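Bralano Isar Sorting Tray
Order no. 3821
Shallow bench tray with raised rim
Colours: blue, red

Home > Workshop and Bench > Trays and Mats > Isar

Product description

The Isar is a shallow rectangular tray for sorting and holding small parts on a workbench. It is moulded in one piece, with rounded corners and a raised rim on all sides. The rim keeps cylindrical parts from rolling off the bench and gives a grip edge for lifting. The floor is smooth and can be wiped with a damp cloth or rinsed under a tap.

Both colours come from the same mould and have the same dimensions. Many electrical workshops use one colour for components and the other for consumables — tape, sleeving, ties — but the trays carry no printed marking, and any other scheme can be applied. Labels should be fixed to the outside of the rim, where they do not come into contact with the contents. 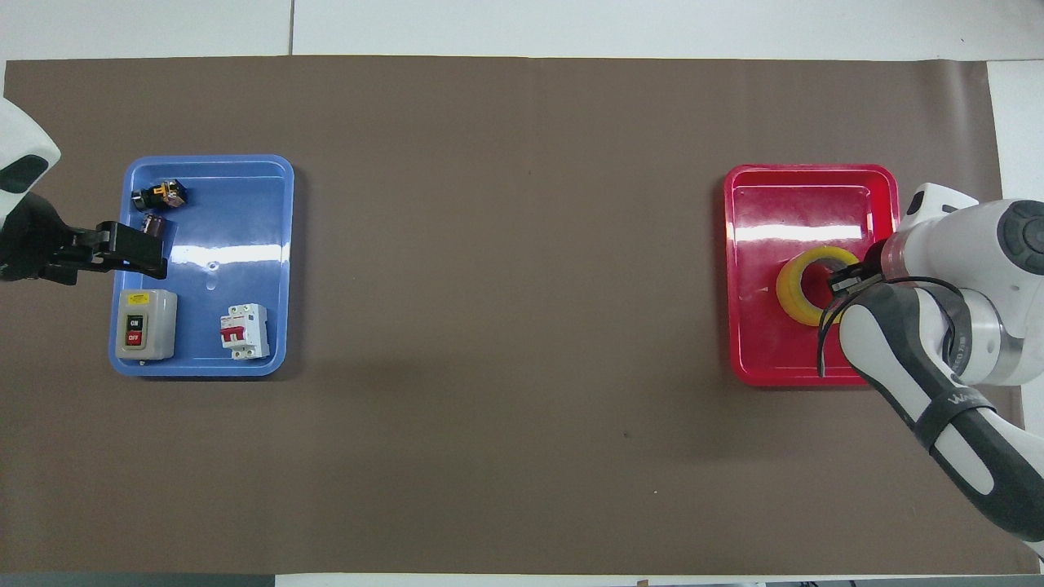

The Isar is intended for mixed loads of switchgear and similar parts that are awkward to keep in deep bins. A low rim leaves the parts easy to see and reach from the side. The blue tray takes an ON/OFF push-button switch box and a miniature circuit breaker with room left for smaller items, and a roll of yellow tape lies flat in the red one. Parts with sharp terminals may mark the gloss finish over time. This has no effect on use.

Glossy finish

The surface reflects overhead lighting. Where trays are used under strip lights or below an inspection lamp, move the lamp to one side or tilt it away from the working position. A matt version is not available.

Use with a bench mat

The tray can stand directly on a tabletop. On a smooth top we recommend a paper mat underneath, which reduces sliding and catches swarf and wire ends. Lay the mat flat and leave a clear working area between trays. Mats are sold separately, see Turunen bench paper.

Care

Wash by hand with mild detergent. Do not use acetone, brake cleaner or abrasive pads. Dry before storing. Stack up to six trays when empty; do not stack loaded trays.

Supplied as

Single tray, blue or red
Set of 2, one of each colour
Workshop pack of 6, 3 of each colour

Mixed packs in other proportions are made up on request at the Tiltville counter. Please state the order number and the quantity per colour.

Page last revised: Thursday, June 21, 2018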